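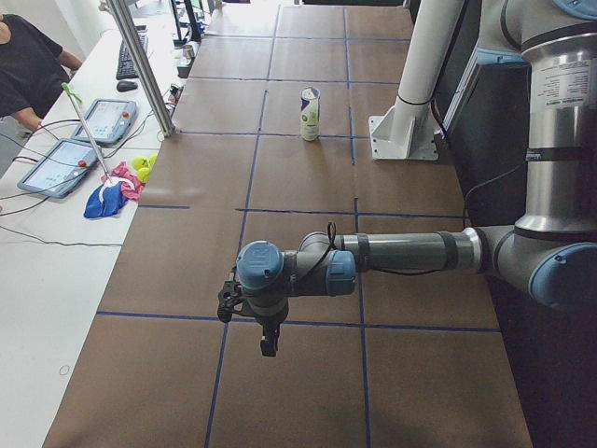

*Jinfeng Tang*

**Moult** (in American usage *molt*) is the regular replacement of feathers in birds. A feather, once it has finished growing, is a dead structure and cannot be repaired by the bird. Sunlight, rubbing against vegetation, feather lice and ordinary flight wear it down, and for this reason it must be shed and replaced at intervals. Nearly all adult birds renew their whole plumage at least once in a year, although some large species need longer to complete the work.

The word is used both for the process ("the bird is in moult") and for one particular episode of it ("the first moult").

## Growth of the feather

Each feather grows from a follicle in the skin. When moult begins, the cells at the base of the follicle become active and a new feather starts to form under the old one, which is pushed out. The new feather appears first as a narrow sheath, called a *pin feather* or *blood feather*, and during this time it is supplied with blood. A damaged pin feather can bleed quite heavily. The tip of the sheath later breaks open and the vanes unfold, while the lower part is still growing. When growth is complete the blood supply is withdrawn and the shaft becomes hollow at its base.

Feathers consist mainly of the protein keratin, which is rich in sulphur-containing amino acids. A bird in moult must obtain these from its food or from its own tissues. If food is short while a feather is growing, a weak line may form across the vane. Such lines are known as *fault bars*, and the feather may later break along one of them.

A feather that is lost by accident, for example to a cat, is usually replaced soon and outside the normal season. A feather that is only broken stays in its place until the next moult.

## Order of replacement

In most species the feathers are dropped in a fixed order, so that the bird keeps its ability to fly and its protection against cold. The long flight feathers of the outer wing, the primaries, are in songbirds replaced one after another from the innermost toward the outermost. The secondaries generally follow in the opposite direction, from the outermost inward, and begin when the primary moult is already well advanced. The two wings normally moult together and a gap in one wing is matched by a gap in the other.

The tail is often moulted from the central pair outward. Woodpeckers are a well-known exception. They lean on the stiff central feathers when climbing, and they keep these until the other tail feathers have been renewed. In treecreepers the same arrangement is found.

Parrots and falcons start the primary moult from a point in the middle of the wing and proceed in both directions. In eagles, albatrosses and other large birds the feathers take so long to grow that several waves of moult may be present in the wing at one time, and old, middle-aged and new feathers can be seen side by side.

### Simultaneous moult

Ducks, geese and swans lose all their flight feathers at almost the same time and for some weeks are not able to fly. Grebes, loons and many rails do likewise. These birds can feed and hide on water or in dense cover, where the loss of flight is less dangerous. Many ducks gather on large lakes in this period, sometimes far from the place where they have nested. Male ducks of northern species also take on a dull, female-like body plumage, traditionally called *eclipse*.

Penguins replace the whole coat in one episode. They cannot enter cold water safely while it lasts, so they come ashore and fast until the new feathers are grown. The old feathers come away in patches, and the bird looks very untidy.

## Season

Moult, breeding and migration all demand much energy, and in most birds they overlap only a little. Small songbirds of temperate countries usually have their complete moult after the young have become independent, that is, in late summer. In Canada many warblers finish it close to the breeding grounds before they leave for the south. Some western species leave earlier and moult at a stopover in the southwestern United States or in northwestern Mexico, where summer rains bring a fresh supply of insects. Barn swallows of the northern populations replace their flight feathers mostly in the wintering area.

Day length is the main signal for the timing in temperate regions. It works through the hormonal system, in which the thyroid has an important part. In deserts and in parts of the tropics, rainfall and food can have more influence, and the moult may be stopped and taken up again later. This is called *suspended* or *arrested* moult, although authors do not always use the two words in the same way.

## Terms for plumages

Two systems of names are in common use. The older one follows the life of the bird and speaks of *juvenile*, *winter* (or non-breeding) and *summer* (or breeding) plumage. It is easy to understand but causes trouble with birds that breed in other seasons, or near the equator.

The Humphrey–Parkes system names plumages without reference to season or breeding. The plumage produced by the complete annual moult is called *basic*, and the moult leading to it is *prebasic*. Where a second plumage is inserted in the yearly cycle, it is called *alternate*, and its moult *prealternate*. The American goldfinch has both: the bright yellow of the male in spring comes from a prealternate moult of the body feathers.

Not every change of colour is caused by moult. The European starling loses its pale spots during winter because the tips of the feathers wear away, and the male snow bunting becomes black and white in a similar manner.

## Use in ageing birds

Young songbirds in their first autumn often replace only the body feathers and some of the wing coverts. The retained juvenile feathers are looser in texture and usually browner, and the border between them and the newer ones is called a *moult limit*. Bird banders use it to separate birds in their first year from older ones.

Banders record wing moult with a numerical score. Each primary receives a value from 0, for an old feather, to 5, for a new and fully grown one. The values are added together, and the total shows how far the bird has progressed.

## Study at Drekard

A local example of moult recording comes from Drekard Marsh, where Salamatu Adeyemi and Ojārs Ķēniņš have kept wing-moult cards for song sparrows and yellow warblers. The collection contains around 700 cards. They were filled in at 2 netting sites, one in willow scrub near the outlet and the other along the old Anozie road. In both species most adults were found in active wing moult before September, and song sparrows with late broods were the last to complete it.

Kobina Mensah later checked the cards against photographs of spread wings and proposed that some outer primaries scored as full grown were still slightly short. The scores were left as first written, with his corrections in a separate column. A list of the cards was deposited at the Codberg field library on 16 December 2024.

## See also

- Bird banding
- Feather
- Eclipse plumage
- Plumage wear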